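How to fix a work mat on a wooden table

For small jobs with lids and little parts I like a dark mat, because light things are easy to find on it. But the mat must not slide. I do it so.

Wipe the table first and let it dry. Lay the mat flat and press the air out from the middle to the edges. Then tear short pieces of white masking tape and put one over each corner, half on the mat and half on the wood. Pull a little before you press - the mat should be tight.
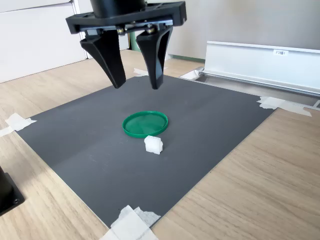

Change the tape when it starts to lift. I changed mine in October, after almost 2 months. Pull it off slowly and low, so it does not take the varnish with it.

Hrefna Bech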